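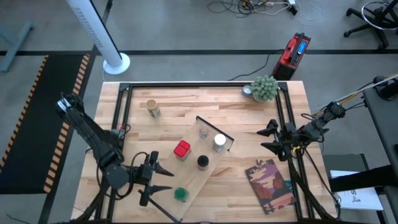 The Kahraman apartment building will keep its communal kitchen, and the communal kitchen will keep its rules, all 18 of them. Residents voted on Monday night to renew the lease on the ground-floor room for another year, ending a dispute that began with a burned pot of lentils and grew to cover parking. The new rules have a good deal to say about surfaces. Anyone who has laid a plain wooden board at a slant across a butcher-block top, wood on wood, will be pleased to learn that the slant remains legal. Leaving the board there overnight does not.

The meeting was scheduled for 20 minutes and ran past ten o'clock. Much of that went to Rule 7, which governs onions. An early draft would have limited frying them to weekday afternoons. Tuncay Güneş, who lives directly above the stove and has written to the building's managers on the subject more than once, spoke in favor. He was heard politely. The rule that passed asks residents to open a window.

Fadime Yazıcı, who wrote most of the final text, said she had tried to keep it short.

"I started with one page," she said. "Then people began telling me what they had seen in the refrigerator."

The refrigerator now has a section to itself. Food must carry a name and a day. Food without a name belongs to everyone after 48 hours, a clause that several residents admitted had been in force informally for years. Yogurt is exempt, for reasons the minutes describe only as "settled."

Cooks will pay a monthly fee of 60 lira, up from 50, to cover gas and dish soap. A proposal to rent the room out for birthday parties was put off until July, when its main opponent will be on vacation. Supporters said the timing was a coincidence.

There was some good news for bakers. Vidik, the hardware store on the corner, has agreed to fix the oven door, which has been held shut with a chair since the winter. The chair will return to the lobby, where it was last seen in the company of a matching one.

Güneş said he accepted the result and would be following it closely, mostly through the floor. He has asked for a copy of the rules in larger type. Yazıcı said he could have one, and that it would come to four pages.

The rules take effect on Saturday. A printed copy will hang beside the sink, in a plastic sleeve, as required by Rule 18.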